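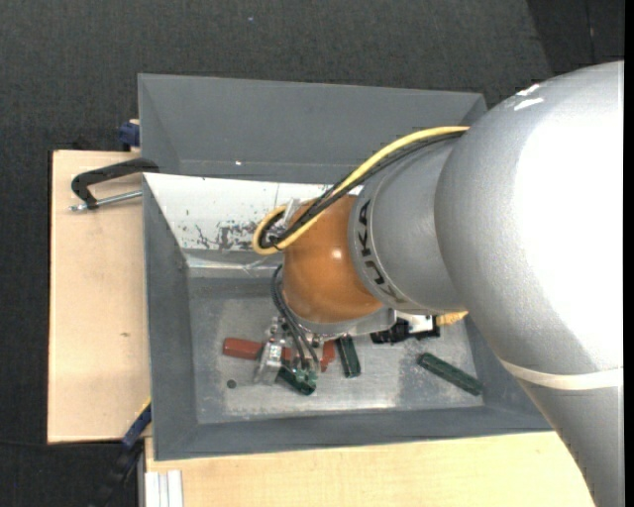
Speaker notes: Grasp Planning and Cell Control Software
Zolport Automation Forum, January 2, 2018

Slide 1. Title
Welcome the audience on behalf of the Plindon software group. State that the talk covers the software side of bin picking: perception, grasp selection, motion planning, and the tools used to replay a run. Mechanical design is covered in a separate session. Questions are welcome after slide 6.

Slide 2. The task
The arm takes one part at a time from a metal-floored bin. Parts lie in no fixed order, and several may touch. The planner must choose a part, choose a way to hold it, and find a path that keeps the arm and its cables clear of the bin walls. Remind the audience that the walls slope. An early version of our collision model treated them as vertical, and it rejected good grasps near the corners.

Slide 3. Perception
A depth image is taken before each pick, with the arm out of view. Moreira, our perception module, splits the image into surface patches and joins patches that are likely to belong to one part. It does not need a model of the part.
Point out the two known weak spots. Bare metal reflects light and leaves holes in the depth data. Small dark parts may be merged with a neighbor. In both cases the module returns a low score, and the planner moves on to another candidate.

Slide 4. Grasp selection
Each image produces up to 800 candidates. The first filter removes any grasp in which a finger would meet a wall or the floor. The second removes any grasp the arm cannot reach. Those that remain are ranked by contact area, tilt, and distance from neighboring parts.
Pause here and show the ranking table. The weights are set in a plain text file so that a cell operator can change them without a new build.

Slide 5. Motion planning and control
The planner, Cinov, works in joint space and returns a path in three segments: approach, grasp, and retreat. The last part of the approach is a straight line at reduced speed.
Cables and hoses deserve a full minute. They run outside the wrist and move with it, so their shape changes from pose to pose. We model them as a padded volume around the last two joints and limit wrist rotation to keep that volume valid. This costs some reachable grasps — the group considers the trade acceptable.
If measured force passes the set limit during the approach, the controller stops the arm, backs out along the same line, and asks for a new image.

Slide 6. Test results
The June series consisted of 414 pick attempts with mixed parts. Of these, 11 ended in a planner timeout. All 11 involved parts lying against a wall, where few approach angles were left after filtering. The timeout cases have been kept as a regression set and are run against every release.
Take questions.

Slide 7. Replay tool
Every attempt is logged with its depth image, ranked candidates, planned path, and joint and force readings. The replay tool shows these on one time line. If time allows, open a timeout case and step through the rejected grasps. If the network is slow, use the local copy on the presenter's laptop.

Slide 8. Next steps
Work now under way covers a better cable model and a faster check for grasps near walls. Refer requests for the log format to the Plindon desk in the main hall.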